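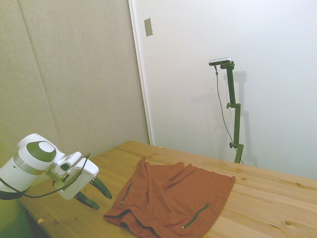 Garment on the table, before sorting.

Last updated: 2026-01-22
Filed under: Room checks / Clothing and soft goods

Garment table check, Rastthorpe sorting room
Checked by: Fitzgerald Greenberg

1. Table surface free of splinters – PASS, with doubts. Knots and grain all over it. I ran a bare hand along the near edge only. The form says "smooth throughout," and I'd like to know who decided that about pine.

2. Surface clear of scraps – FAIL. Small orange bits on the wood, one of them near a corner. The last sheet has this as a pass. I don't believe the last sheet.

3. Garment laid out for checking – NOT YET. Crumpled. Smooth it out before anyone signs for seams.

4. Table load label (120 lb) – NOT FOUND. Giria says it was fitted in April. Show me.

5. Zipper, pull and cuff – see below.
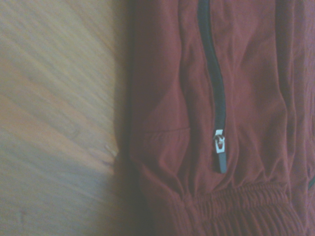
Item 5. Zipper closed, pull hanging down, elasticated cuff.

5a. Slider and tab attached – PASS by eye. A proper pull test is still owed. "Looks fine" was the whole comment last time, and it isn't a test.

5b. Fabric beside zipper – NOTE. Puckers slightly along the seam. Might be how it was sewn. Mahmoud calls this normal for thin fabric, but gave me nothing in writing.

5c. Cuff elastic – NOT TESTED. Stretch by hand 2 times and look for broken threads.

Sovum's guide claims nearly 78 percent of zipper faults show up on a first look. I'd want to see how they got that before we drop the second one.

Recheck items 2, 4 and 5c. Initials: F.G.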